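Chapter 6

# What a Drink Is Worth: Price, Habit and the Corner Shop

Most of us meet economics for the first time with a few coins in our hand, standing in front of a fridge full of cold drinks. I certainly did. The shop was at the bottom of our road in Closville, and it was run by Iolo Hughes, a patient man who let children stand with the door open far longer than was good for his electricity bill. I can't have been more than eight, and I remember the misery of having enough for a drink or a bag of crisps but never enough for both.

In the last chapter we looked at what it costs to make a thing and bring it to market. Now we turn to the person on the other side of the counter. Why does she choose one can and leave another on the shelf? How much would the price have to rise before she put it back? And if it did rise, would she buy something else, or go home thirsty and cross?

## 6.1 A shop in September

Let us begin with a small story, and we shall keep coming back to it, so it is worth reading slowly (perhaps with a drink of your own to hand).

Tomás Baptista keeps a shop in Unengate, between the bus station and the college. Every September the students come back, and every September he sells a great many more soft drinks than he did in the summer. One year he noticed that he was selling 40 cans of his most popular drink in a day, and he decided, quite reasonably, to put the price up a little. The next day he sold 37. He had lost the custom of three cans and was taking slightly more on every one of the others, and he was very pleased with himself.

Now, should he have been? You may already want to say yes, and you may be right, but we need to be careful. A single day is not much to go on. It might have rained. The college might have closed early. The students who went without on the first day may have walked on to Pumphrey, the big supermarket behind the station, and liked it there, in which case the real loss would show up only weeks later. A change in price is the easiest thing in the world to see, and its effects can be surprisingly slow to arrive.

What we can say is that, on that one day, the quantity sold fell by a fairly small amount. If the price had gone up by a larger share than the sales went down, Tomás would have taken more money overall. Economists have a name for this kind of stubbornness in customers. They say that demand is **inelastic**, and we shall give the word a proper definition in section 6.3.

## 6.2 Close substitutes

A great deal depends on what else is on the shelf. Two canned drinks of much the same size and price are what we call **close substitutes**: if one becomes dearer, plenty of people will happily reach for the other. Bread and shoe polish are not substitutes at all, however hungry you are.

As you read on, try to keep in mind a pair of goods that you yourself swap between without much thought. Mine are tea and coffee, though my husband would tell you that I have never willingly given up either.

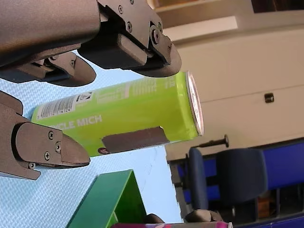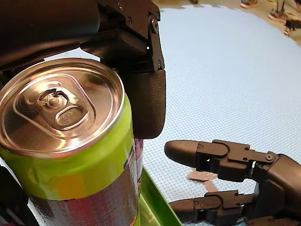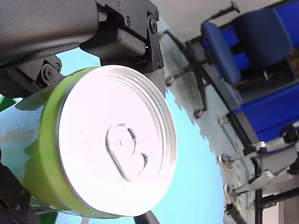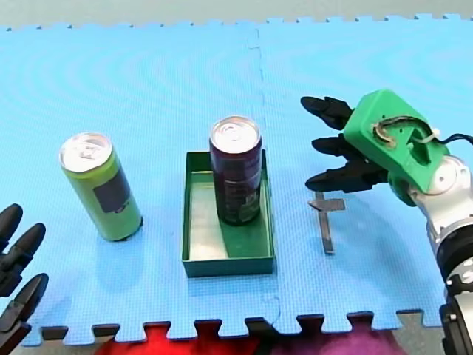
*Figure 6.1 Canned soft drinks. The last picture has two different cans in it, one lime green and one dark maroon-purple.*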